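How to run a content inventory before you redesign a website

A content inventory is a list of every page on a site, with enough detail beside each one to decide what happens to it. If you are rebuilding a site of any age, do this before you draw a layout or pick a colour. You will need a spreadsheet, access to the site's admin area and a few quiet afternoons.

The numbers in this guide come from the Skadevent site, which had 400 pages when we began. Smaller sites go faster but the steps are the same.

Step 1. Get a full list of addresses

Start with the sitemap file if the site has one. Try adding /sitemap.xml to the home page address. Copy every address into the first column of your sheet, one per row.

Don't rely on the sitemap alone. Export the page list from the admin area as well and paste it underneath, then remove duplicates. Pages that appear in only one of the two lists need a closer look. On Skadevent there were 38 of these, mostly old event pages that had been dropped from the menu but could still be reached from a search engine.

If you have a crawler, run it too. Set it to ignore calendar pages and search results or it will keep going all night.

Step 2. Set up your columns

Keep the sheet narrow enough to read on a laptop. We use these:

Address
Page title
Section of the site
Owner
Last edited
Visits in the past year
Decision
Notes

The spreadsheet template we started from had 11 more columns. We deleted them in the first hour. If you find you need another one later, add it on the right so that your filters keep working.

Step 3. Fill in what can be filled in automatically

Titles, edit dates and visit numbers can usually be exported. Match them on the address column with a lookup formula. Check that both lists treat the trailing slash the same way, or half of your rows will come back empty.

Be careful with the last edited date. Some systems change it whenever a template is updated, so the whole site looks like it was edited on one day in November. If you see that, leave the column blank and judge the age from the text.

Step 4. Open the pages

This is the slow part and there is no way to skip it. Open each page, read enough to know what it is for, and write a short note. "Parking info, old prices" is long enough.

Work through one section at a time. Two people can split the sections, but agree on the wording of the notes first. On the Lau project we had "outdated", "out of date" and "old" all in the same column and had to clean it up before we could sort anything.

While you have each page open, check for:

Broken links
Attached files that should be ordinary pages
Pictures with no text alternative
Phone numbers and names of staff who have left

Step 5. Make a decision for every row

Use four values and no others: keep, rewrite, merge, remove. Put them in a drop-down list so the spelling stays the same.

Keep means the page moves across as it is. Rewrite means the topic stays but the text doesn't. For merge, put the address of the page it will be joined to in the notes. For remove, put the address that visitors should be sent to instead.

Low visits are not enough to remove a page. A privacy statement or a complaints form may get very few and still has to be there.

Step 6. Send it to the owners

Filter by owner and send each person their own rows only. Ask for a reply by a set date and tell them what will happen to pages they don't answer about. At Munard we sent the entire sheet to everyone and got very little back.

Step 7. Build the new structure from the result

Sort by decision and hide the removed rows. Group what is left by what visitors come to do, which may not match the old menu. Those groups become your draft navigation, and each one can be tested on paper before any design work begins.

Save a dated copy of the sheet at this point. The remove and merge rows will become your redirect list at launch.

Written by Milovan Leka for the Poltia web guides. Next guide: Planning redirects.
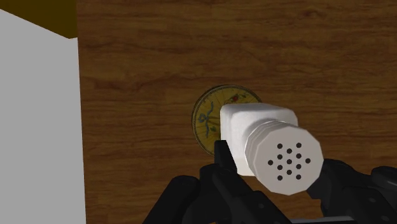

Rendered tabletop with a gold-rimmed plate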